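Flasine opens orders for Rulley tabletop gripper kit

2020-07-23

Flasine has opened orders for Rulley, a two-finger gripper kit with a small wrist camera, intended for colleges, workshops and small laboratories that already own a light robot arm. The kit is priced at £2,643 before tax. The first deliveries are planned for the end of August.

The kit contains the gripper, the camera and its bracket, a mounting plate, a cable set and two pairs of black fingers with pointed tips. Software is supplied as a download and runs on an ordinary desktop computer. Buyers will also receive printed instructions for fitting and for the first set of exercises, which deal with small household objects on a flat table.

Veronika Auer, head of product at Flasine, said the company had been asked repeatedly for a gripper that could be fitted without help from an engineer. "Our earlier models were sold through integrators, and that suited factories very well," she said. "A college with one arm and one technician has different needs. We wanted the technician to be able to open the box in the morning and run the first exercise the same afternoon."

The camera is mounted close to the gripper and looks along the fingers, so that both tips remain in view while the arm is moving. Flasine states that this position was chosen after comments from trial users, who found that a camera fixed above the table lost sight of small items as soon as the gripper came down over them. The drawback is a narrower view of the table. Users who wish to see the full work area will need a second camera, which is not included, although the software will accept one.

Rulley was on trial for 37 weeks at the Isaksson training centre, where it was used by students on the automation course and by teaching staff preparing new lessons. Mahfuz Sheikh, who leads the course, said the fingers had worn well and that replacing a pair took very little time. He was less satisfied with the first version of the cable guide, which caught on the arm when the wrist was turned fully to one side. Flasine has since changed the part, and the new guide is included in every kit now on order.

Mr Sheikh also advised new users to plan for fast movements. Pictures taken while the arm is travelling can be soft, particularly towards the edges, and the centre now asks students to slow the arm before it reaches an object. The printed instructions have been amended to say the same. Flasine recommends even lighting and a plain table surface for the first exercises.

The kit fits arms with a standard round flange and a carrying capacity of at least two kilograms. An adapter for older arms is available separately at £315. Customers who are unsure which version they need are asked to send the model name of their arm to the sales office before placing an order.

Support will be provided by Kutero, which already handles repairs for Flasine in the education market. The standard agreement covers parts and labour for one year. Kutero will also offer a one-day fitting and training visit, to be booked at the time of purchase. Sajib Uddin, service manager at Kutero, said that visits would be arranged in order of booking and that customers outside the mainland should allow additional time for travel.

Orders for the first delivery are limited to 30 kits. Institutions that took part in the trial have been given priority, and the remaining kits will be assigned in the order in which signed forms are received. A second delivery is expected later in the year, but Flasine has not yet confirmed a date.

A lending scheme is under discussion for schools that wish to try the kit before buying. Sandamali Bhattacharjee, education officer at Flasine, said that details would be published once the terms had been agreed with Kutero.

Order forms and the full list of suitable arms may be requested from Moushumi Abeysekara at the Flasine sales office. 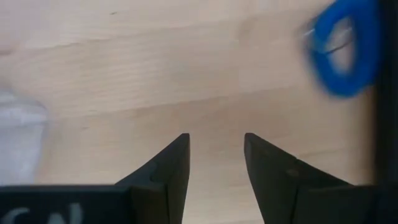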